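The Toys That Stay on the Bed

In our home in Villinby the toys have a shelf, a basket and a drawer. They are almost never in these places. They are on the bed, and after some years I have stopped to fight with this. The bed is soft, it is the right height for a small person who stands beside it, and nothing that falls there makes a noise.

When the editors of Prurska asked me to write about tidying with children, I first wanted to refuse. I am not a tidy person by nature. But I have learned one thing that works for us, and it begins with an old storage box and a clean sheet.

Every evening before bath we have what my daughter calls "the market." We spread out everything on the sheet, so that we can see what we own. Then she decides what goes to sleep in the box and what stays out for tomorrow. It takes longer than if I did it myself. I have accepted this too.

The play food is always the first to be chosen. There are grapes, a banana, a sausage, and all these can be sold, cooked, eaten and sold again. I grew up with play food made of wood, which was heavy and hurt when you stepped on it. The pieces we have now are lighter and brighter, and my daughter can carry many of them in her skirt.

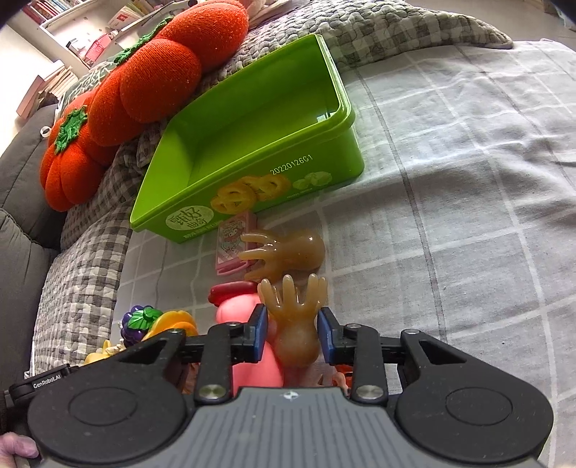
Market time on the bed: rubber hands, grapes, a banana and the green box.

The hands are another matter. They are soft rubber, the color of dark honey, with five fingers spread wide, and you can see a little light through them. I did not like them at first. They seemed to me like something from the sea. But a child does not ask if a toy is beautiful, and in our market the hands became the customers. One buys grapes. The other complains about the price. Sometimes they both lie down because they are tired from shopping.

I have noticed that these strange, simple toys last longest in her affection. Last winter we bought a play kitchen from Plulletti, with 233 parts according to the leaflet, and I spent an evening putting it together. It was interesting for 3 weeks. Now it stands by the window and holds my plants.

The box deserves also a few words. Ours is bright green, with yellow ring cookies printed on the front, and for a long time my daughter believed that cookies would appear in it if she waited. It is open at the top, and this I recommend to everybody. A lid is one more thing to lose, and a small child who must open a lid will often leave the toy beside the box instead.

I asked the readers of my column how they keep toys at home, and 1,522 of them answered. Many wrote that they sort by kind: animals in one place, food in another, blocks in a third. I tried this for a month. My daughter put the banana with the animals, and she had a good explanation, and I gave up.

At Filali, the secondhand shop near our station, they sell boxes like ours by the door, often without any name or price on them. I bought 6 last October and gave most of them away to friends with children. If you look for one, take it home first and see if it fits under the bed – ours does not, by the width of one finger, so it sleeps on the chair.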